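## Zudo two-arm bench kit: common questions

**What comes in the box?**
Two arms with grippers, purple cabling and the rail they bolt to. Cups, plates and trays are yours to supply.

**Can it handle clear plastic?**
Yes, but allow more practice runs. Our own set-up guide uses 40 for clear cups and 19 for coloured bowls.
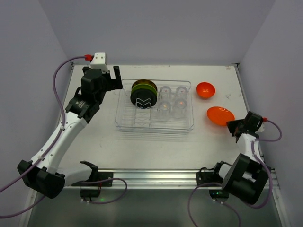

Stacked items need their own runs too, so add those once single pieces go well.

**Do I need walls round the table?**
No. Plain pale ones help if your room is busy.

**How do I order spares?**
Write to Malsha Seneviratne at Pramik and quote part 884 for gripper fingers.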